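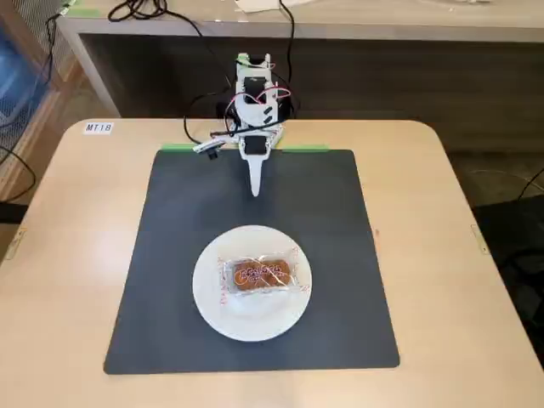 LE SET DE TABLE CLALTIX, APRÈS UN AUTOMNE DE MIETTES

Reçu en novembre, format carré, coloris anthracite. Prix payé : assez pour que je n'en parle pas à table.

J'ai longtemps considéré le set de table comme un objet de belle-famille. On le sort, on le range, on se demande entre-temps s'il faut y poser le verre. Puis j'ai acheté une table en bois clair aux angles arrondis, et je suis devenu en une semaine la personne qui court derrière les invités avec un dessous de tasse. Il fallait une solution durable, ou moins d'invités.

Trois marques revenaient partout : Claltix, Flendo et Uvura. J'ai fini par essayer les trois, ce qui en dit long sur mes soirées.

Le déballage

Le Claltix arrive roulé dans un tube en carton. La notice conseille de le laisser à plat toute une nuit. Le mien en a demandé 2, plus l'intervention d'un dictionnaire à chaque coin. Une odeur de pneu neuf, discrète mais tenace, accompagne le premier petit déjeuner. Au bout de quelques jours elle s'en va, ou bien on s'y fait, je n'ai pas su trancher.

Une fois aplati, il ne bouge plus. On peut scier une baguette un peu rassise dans une assiette sans que l'ensemble parte vers le radiateur, et c'est à peu près tout ce que je demande à mon mobilier.

Le format

Il est grand. Les fiches produit montrent toujours un set avec assiette, couverts, verre, serviette pliée en éventail et branche d'eucalyptus. Chez moi, il accueille surtout un goûter sous emballage, posé sur une assiette blanche pour lui donner un peu de tenue. La place restante est considérable. On y loge sans peine le courrier, un bol, et la tasse qu'on avait oubliée là.

Le revers de cette générosité : sur une petite table, deux sets se touchent et les repas prennent un air de négociation frontalière. Mesurez avant de commander. Je ne l'ai pas fait.

La couleur

L'anthracite mat est très beau pendant la première demi-heure. Ensuite vient la farine, puis le sucre glace, puis la moindre miette de biscuit, et l'on découvre qu'on mange beaucoup plus salement qu'on ne le croyait. Le café, en revanche, y disparaît complètement - au point qu'on pose le coude dedans. Si vous êtes plutôt tartine que café noir, prenez le modèle sable.

L'entretien

Éponge, eau tiède, une goutte de savon. La sauce tomate part tout de suite, le curcuma se fait prier et l'huile laisse une auréole qu'un second passage enlève. La marque annonce un revêtement « testé sur 3 120 essuyages ». J'en suis très loin et je n'ai pas l'intention de vérifier. Pas de lave-vaisselle : c'est écrit en tout petit au fond du tube, donc à l'endroit qu'on jette en premier.

Et la concurrence ?

Le Flendo coûte moins cher et se comporte en conséquence. Il gondole sous une assiette chaude et glisse dès qu'on coupe quelque chose de plus ferme qu'une omelette. Le mien finit sa carrière sous la gamelle du chat, qui n'a pas déposé de réclamation.

L'Uvura est tissé, souple, franchement élégant. Il retient aussi chaque grain de semoule entre ses fils avec une fidélité touchante. À réserver aux repas où l'on ne mange rien qui s'émiette, soit, en France, presque aucun.

Où l'acheter

Je l'ai pris chez Halliday, dont le site affichait alors 614 avis. J'en ai lu une bonne partie. Beaucoup notent la livraison, un client note son facteur, et une personne très en colère avait commandé un tapis de souris. Livraison correcte, tube à peine cabossé, facture arrivée bien après l'objet. Les retours sont possibles, à condition de réussir à remettre le set dans son tube - je souhaite bonne chance aux candidats.

Ce que j'ai aimé : la stabilité, la surface vraiment mate, la table dessous restée intacte.
Ce que j'ai moins aimé : l'odeur du début, la dénonciation des miettes, la notice cachée.

Note : 4 sur 5. Je retire un point pour le dictionnaire, dont la reliure ne s'est pas remise.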